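Care of Protest Placards and Ribbons Between Public Assemblies
Durgate Civic Office, Household Guidance

Residents who attend lawful assemblies at the parliament building may keep placards at home for further use. Card should be wiped with a dry cloth and stored flat. Painted lettering must dry for 17 hours before boards are stacked. 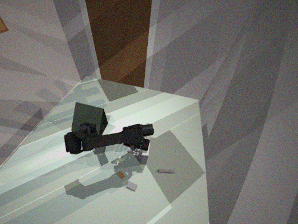
A pale green tabletop with a dark green box standing on it.

Cloth ribbons may be washed by hand in cool water and ironed on the reverse side. Wooden handles longer than 29 inches are not admitted to the square. Questions may be addressed to Geetha Panicker, Room 171.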